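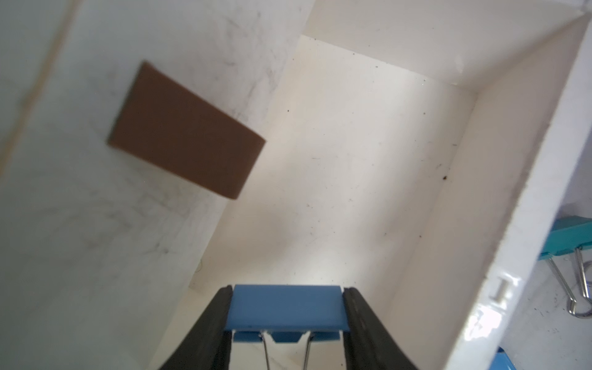 Binder clip, blue, with silver wire handles.

Hevis Binder Clip, Blue
Sold by Lis Office Supply, Storkport

Product details
Body: sprung steel, painted
Handles: steel wire, removable
Jaw opening: 14 mm
Pack: 9 clips, one colour
Also sold in: black, white
Page last changed: November 19, 2020

Use
The Hevis clip holds loose sheets that will be opened and added to again, such as job sheets, delivery notes and drafts. It leaves no holes in the paper. It is a short-term fastening. Papers to be stored for years should go in a folder or a tied bundle, as a sprung clip left in one place will mark the outer sheets.

The jaw opening is the widest gap the clip should be asked to span. A stack that fills the gap completely will be held, but the clip will be hard to fit and may slide off a glossy cover. For everyday use, allow 3 mm less than the stated opening. Measure the stack pressed flat with a ruler on its edge.

Fitting
Square the stack on a hard surface. Press both handles together, push the jaws on until the paper meets the back of the clip, and let the handles out slowly. Fold the handles flat against the paper for filing. To hang a stack from a hook, fold one handle down and leave the other standing.

Stacks of A4 held along the short side need 2 clips, set in from the corners. One clip in the middle is enough for A5 and smaller.
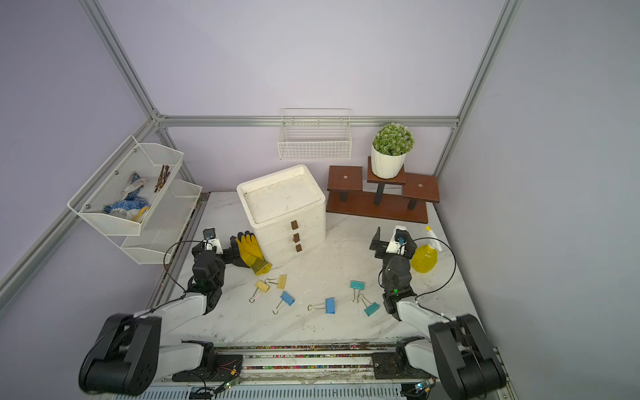 Clips stored in a drawer should have their handles folded down. Standing handles catch on each other and on the drawer above. Keep the drawer dry. The paint covers the outside faces of the body, but the cut edges are bare and will rust in a damp room, and rust marks on paper can't be cleaned off.

Removing the handles
Squeeze the sides of one handle together and draw the ends out of the rolled edge. Handles can be refitted the same way. A clip with both handles removed sits flatter in an envelope but needs a tool to open it.

Changes from the earlier version
The earlier Hevis clip had a narrower rolled edge and thinner wire. Handles from the two versions don't fit each other. Orders may contain either version until the Orkley stock has been used up, but the two are not mixed within a pack.

Delivery and returns
Packs are sent from Orkley and can be collected from the Storkport counter. Unopened packs may be returned within 14 days. Opened packs are replaced only where a clip is cracked or a handle is missing.

Related items
Hevis Binder Clip, Black
Hevis Binder Clip, White
Hevis spare handles, pack of 9
Lis card folder, A4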